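Grekbridge Home Help - Kitchens and Playrooms

Is a separate box for play food worth the counter space?

Posted by stougaard_left
Dec 15, 2021

I have been reading advice on this site for a while and I don't believe half of it, so I'm asking outright. Everybody says that if you give the toy food its own box, with an open top and low enough to reach into, the kids will put it all back at the end of the day. Has that worked for anyone past the first week?

Our counter is speckled gray, the kind that hides crumbs until you put your hand in them. At the moment a red plastic box lives on it, back toward the wall, and the play food is supposed to go in there.

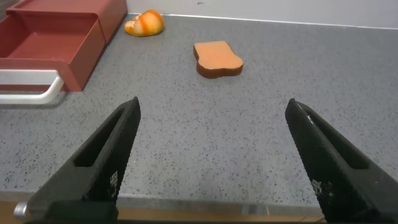
I paid nothing for the box, so I can't complain about the price, but it takes up room I used to have for chopping. My sister-in-law swears by a labeled bin system from a shop called Drotum, and she has 2 kids who are apparently angels. I looked at the bins. They are bins. I don't see what a label does for a child who can't read yet.

What I want to know is whether to keep the box on the counter, put it on the floor, or give up and keep the stuff in a bag in the closet. Please don't tell me to make it a game. I have tried making it a game.

Posted by skirkbridge_upstairs
Reputation 1,679

Floor. The counter is for grownups, and a kid who has to stretch up to reach a box is going to drop things next to it and call that done. I'd also be suspicious of anything with a handle or a drawer front. Mine got pulled out and pushed in all day long and very little food ever went inside. A plain open box with no moving parts does the same work and gives them less to fiddle with.

As for labels, I agree with you. We had picture labels in July and they had been peeled off before the month was over. I found one on the dog.

Also, have less of it. You don't say how much play food you own, but if it's one of those huge sets, put most of it away and leave 6 pieces out. Swap them when they get bored. I was doubtful about this too, and I still think people oversell it (mine never noticed the swap), but picking up is a lot shorter.

Posted by drafty_pantry

just use a bag. we used a bag for both of ours and they turned out fine

Posted by notanotherbin

I'm going to disagree with the floor answer, at least in part. On the floor the box gets kicked, sat in and used as a boat. I kept ours on the counter, and it stayed a place for food. The trouble is the stuff that gets put near the box and never in it. A croissant ends up behind it by the wall, a slice of bread sits out in the open, and then I'm wiping around toy bakery goods while I wait for the kettle.

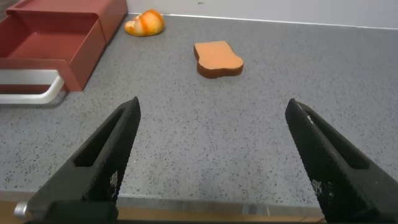 Kitchens and Playrooms - Page 2 of 6

My test for any of these systems is simple enough. Do nothing for three evenings. Don't remind, don't help, don't hover. If the bread is still on the counter on the third night, the box isn't doing anything and you are the system. That was the result at our house, so I'd be careful with anyone who tells you a container fixed it for them. Ask who does the last sweep after bedtime.

What did help a little was pulling the box forward so there was no gap behind it for things to roll into, then turning the open side toward the room. Pushed up against the wall is better still if your counter is deep enough. I wouldn't buy anything new. The Drotum bins are a decent size - my neighbor has them - but she picks up the toys herself every night, same as me.

If you need the chopping space, take it back. Put the box up there after lunch and move it to a shelf before you start dinner. It's a chore, but it's a shorter one than fishing a croissant out from behind the toaster.

Replies to this post are closed.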